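October, evening, Surkberg

Second week with the rules for the picking cell.
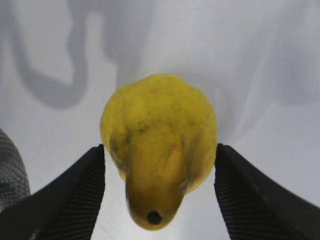
I finished today the part of our handling rules which speaks about soft goods, and I am a little proud, because my English in it was corrected only in two places. The first draft from Gerlach said only "hold the fruit gently", and I do not think a rule can be written like this. Gently is for my mother. So now it says where the fingers shall meet the fruit, one on each flank at the same height, as with the yellow pear between the two black fingers, and that the ridged pads shall face the fruit. It also says that marks on the skin must be written down before the first grip. A pear with dark freckles and brown patches is otherwise a long discussion afterwards, and I had this discussion already in Skaltness, for one whole afternoon.

The number for the gripping force I left open. Dellus wants 550 in the table and I want 300, and we do not even agree in which unit the old table was made. Until this is clear I will not sign. I wrote it in the margin of sheet 2941 with pencil, very small, and then again bigger.

I must still ask who may change the speed when the door of the cell is open. My opinion is that it must be one person with a key, and the key must not hang beside the door.

Ate late, soup. Tomorrow the chapter on cleaning the pads.

Surkberg notebook | Contact | Copyright by the author | Back to top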